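Pre-session safety check, hand-held gripper recording — Station 5, lamp wiping task

Site: Jonby, upstairs room. Form reissued in October. Comments are from the inspector unless marked. 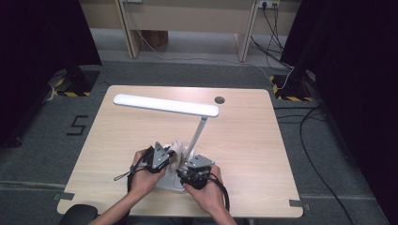

The last form had a single box for "area safe" and it was ticked every time, so I don't put much weight on it. Each item now gets its own result and a comment.

1. Floor cables secured away from where the operator stands
Result: FAIL
Long black cable loops over the carpet on the right side of the table. Tape it or reroute it. "Everyone knows it's there" is not a control.

2. Thin cable behind table
Result: Pass with comment
Low risk while people stay in front. Someone will walk back there eventually.

3. Hazard tape on floor near stands
Result: Pass
Yellow and black, easy to see. Check the edges for lifting.

4. Wall outlet strip not overloaded
Result: Not confirmed
Several cables plugged in. I asked for the rating and was told it was fine. I'd like the rating.

5. Cardboard box under rear desk
Result: Pass with comment
Take it out if nobody needs it.

6. Lamp switched off and cooled before wiping
Result: FAIL
Task sheet from Kyei says the lamp stays lit so the examples "look realistic". Realism doesn't excuse putting a cloth on a live lamp. Dry cloth only until this is settled.

7. Gripper cables clear of forearms and lamp base
Result: Pass with comment
The loop on the left gripper could catch on the lamp. Shorten it.

8. Operator breaks
Result: FAIL
Target is 2,000 wipes for this lamp. Break sheet was blank after the first 70. Wrists don't care about the target. Wikov's plan asks for 1,000 and I haven't seen anything showing the second thousand teaches the system more than the first.

9. Bad takes labelled and kept apart
Result: Not confirmed
Not strictly safety, but a rushed take where the cloth slips shouldn't go in as a good example. Cover says its software filters these out. Show me the rejects.

Station may run once 1, 6 and 8 are closed. Item 4 to be answered in writing before the next check.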